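Budgeting for a second pair of hand-held grippers: spend it on pads or on the whole unit?
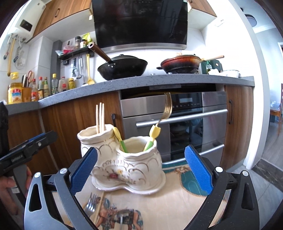
Posted by tablecloth_tyrant

We're a tiny outfit collecting manipulation demos in ordinary kitchens, mostly cutlery and utensil sorting. Fork goes in the pot, chopstick goes in the pot, repeat until you question your degree. We have one pair of hand-held grippers with the blue ridged pads, and my co-founder wants a second pair before December so two people can record at once.

The quote from Plirkeck is $315 per gripper, pads included, shipping to Canada apparently calculated by weight and mood. Wolevard sells a clone for $200 but the pads are extra and the listing has been "restocking Friday" for as long as I've been looking at it.

My questions are whether a second pair is worth it at our size, and what I'm forgetting to put in the budget. I have a spreadsheet with one row in it, so assume the answer is a lot.

Welington Barros

Depends on where your hours go. Before you order anything, time a full session with a stopwatch. When we did it, the recording was the short bit. The rest was resetting the table, charging, copying files and arguing over whether a take counted. A second pair of grippers doesn't help with any of that except the arguing, which it doubles.

If you do go ahead, rows for your spreadsheet:

Spare pads. Buy 4 sets up front. Thin metal handles are hard on them, and if you change pad type halfway through a dataset you'll be explaining it forever.
Pivot pins and screws. Cheap, and they roll under the fridge.
A second laptop and storage. This cost us more than the grippers did.
Duty and brokerage. The courier will phone you about it at 7 in the morning.
Props. Put in a line for replacement crockery, particularly if you're filming around anybody's good ceramics.

On the clone, I'd want to hold one first. We bought 2 and the jaws didn't close to the same width, so we had two calibrations to keep straight. Fine for practice, and ours are now used for practice.

istell_refugee

get the plirkeck ones. had the old Istell grippers for a year and the customer service was a fax number

Blomqvist_bench

Agree with Welington on the stopwatch. I'd also ask Plirkeck about renting before you buy. They don't advertise it, but we had a pair for a month and they knocked the rental off the price when we kept them. Get the credit in writing, as ours took three emails and a fairly cold phone call.

One more row: wrist braces. Chopsticks are murder by mid-afternoon.

tablecloth_tyrant

Thanks all. Spreadsheet now has eleven rows and my co-founder has stopped making eye contact with it. Will do the stopwatch thing this week and ask about the rental.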